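Udmont Steckdosenleiste, weiß – für Werkstatt, Büro und alles dazwischen

Artikel 246 – auf Lager, Versand aus unserem Lager

Ich verkaufe nicht gern Sachen, die ich selbst nicht benutze, und diese Leiste benutze ich seit August jeden Tag. Bei uns in der Halle stehen die Tische weit von der Wand weg (wer hat das eigentlich so geplant?), und der Strom muss irgendwie über den Boden dorthin. Früher hatten wir ein Sammelsurium aus grauen Baumarktleisten, bei denen jede zweite wackelte. Margareta hat die alle eingesammelt und entsorgt, und seitdem gibt es nur noch weiße!

Was mir gefällt: Sie ist schmal, sie liegt flach auf und rutscht auf glattem Boden nicht gleich weg, wenn man am Kabel zupft. Das Gehäuse lässt sich feucht abwischen – Stecker vorher bitte ziehen. Der Schalter leuchtet nicht, das stört manche, mich überhaupt nicht.

In der Halle
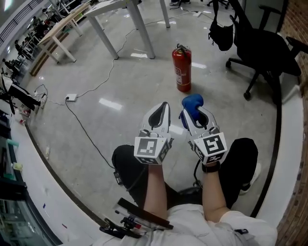
Fliesen unten, Feuerlöscher in Reichweite, weiße Leisten am Boden. Im nächsten Bild der schwarze Bürostuhl vor der Backsteinwand.

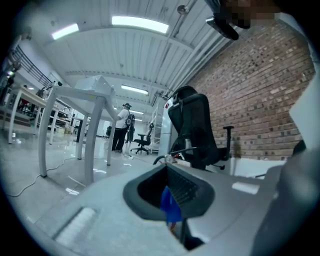
Welche Länge brauche ich?

Messt bitte nach, bevor ihr bestellt, und zwar am Boden entlang und nicht quer durch die Luft. Florian Hauser hat mir im ersten Monat drei Leisten zurückgeschickt, alle zu kurz (Florian, ich hab dich trotzdem gern). Die Zuleitung gibt es mit 2 Metern oder, auf Anfrage, länger. Wer Tische mitten im Raum hat, sollte gleich zur langen greifen.

Bitte nicht zwei Leisten hintereinanderstecken! Ich weiß, dass es alle machen. Ruft lieber kurz an, dann suchen wir zusammen etwas Passendes raus.

Dazu passt

Kelix Kabelbrücke, grau – für Stellen, an denen viel gelaufen wird. Leider etwas steif, wenn sie neu ist, am besten einen Tag ausgerollt liegen lassen.
Flurex Klettbänder, 35 Stück – gegen den Kabelsalat unterm Tisch. Eine Packung reicht bei mir ewig.

Preis und Lieferung

Einzeln 24,90 Euro, im Karton günstiger, den Kartonpreis macht euch Bożena Rutkowska fertig. Abholen geht auch, bitte vorher kurz melden, damit jemand da ist. Rückgabe unbenutzt innerhalb von 30 Tagen.

Stand der Preise: 12. Jan. 2024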